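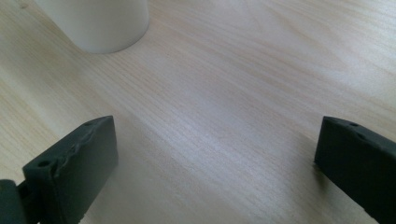
How do I look after a pale wood table without turning it yellow?

Asked 07/09/2020 in Home & Furniture

Hi all! We moved to Halevport in May and finally bought a proper kitchen table, a light wood one called the Inga (I think it might be birch, but the tag only said "solid wood, natural"). I love it to pieces. The grain is so pretty in the morning light and I would really like to keep it that way! My last table was pine and over the years it went the color of a school pencil. So what do you all put on yours, if anything? And do I need to fuss about cups? We are big tea drinkers and I can't see my family using coasters every time, bless them.

3 replies

Oh, congratulations on the new table! First find out what finish is on it. Put a drop of water somewhere out of the way, underneath if that side is finished too, and give it a few minutes. If it beads up you most likely have a lacquer, and then all you need is a soft damp cloth and a dry one after. Please don't put oil over lacquer, I did that once and it stayed sticky for 2 weeks (we ate off trays). If the water soaks in and leaves a dark spot, it's oiled or bare, and you'll want a clear hardwax oil, the kind with a bit of white in it. Regular linseed is lovely but it will go yellow on you. Two thin coats, wiped off well, and let it cure before anybody sets a mug down.
Sun does a lot of it too, so move your fruit bowl and placemats now and then or you'll get pale patches under them.
33 people found this helpful

lemon oil. works on everything

I'd be careful with lemon oil, some brands have color in them. I use the Plaltex felt pads under my planters and mugs, and they're so thin that my husband forgets they are there. As for rings, if you get a white one, try a hair dryer on low and keep it moving. Dark rings are another story and usually mean sanding. Does yours have a leaf? Store it flat if so.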